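Why Sweaters Shrink: A Report on Wool, Heat and Home Washing
Zamfira Manole
Textiles and Daily Life, Pendcombe campus

Background

Most people who own wool have ruined at least one piece of it. I wanted to find out which part of a wash does the damage, the heat or the movement. Wool fibers are covered with tiny scales. When wet fibers rub against each other the scales catch, the fibers pull closer together, and the fabric gets smaller and thicker. This is called felting. Acrylic has no scales and does not felt, although heat can stretch it out of shape.

Many knits sold today are blends, and from the outside it is hard to tell what a checkered or striped piece is made of. The label is the only safe guide.

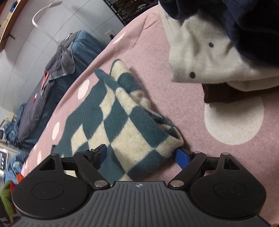 Method

I knitted test squares from two yarns. The first was Jalali, a pure wool. The second was Trutow, a blend of 70 percent acrylic and 30 percent wool. Each square was washed one of three ways: soaked by hand in cool water, soaked in hot water without being moved, or run through a full warm cycle in the Vuteo machine in our dorm laundry. The spin was set to 800 rpm. All squares were dried flat on a towel and measured along both edges before and after.

Results

The cool soak changed neither yarn by an amount I could measure. The hot soak left the pure wool slightly smaller, but the stitches were still clear. The machine cycle was much worse. The pure wool squares came out thick and stiff, and I could no longer separate the rows. The blend squares lost a little length and became fuzzy on the surface.

Measuring was harder than I planned for. Knit fabric curls at the edges and gives different numbers depending on how hard it is smoothed down. I ended up measuring each edge twice and using the average. A full garment has the same problem, and should be laid out without pulling on the ribbing.
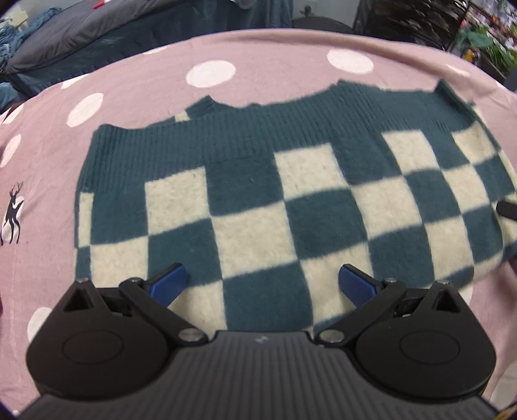 Figure 2. Checkerboard sweater in teal and cream, spread flat.

Discussion

Movement did more harm than heat in my tests, which matches what our course reader says about felting. The weak point is that the warm cycle combined both, along with detergent. A cold machine cycle would have separated them better, and I ran out of yarn before I could try one. I also did not test repeated washing.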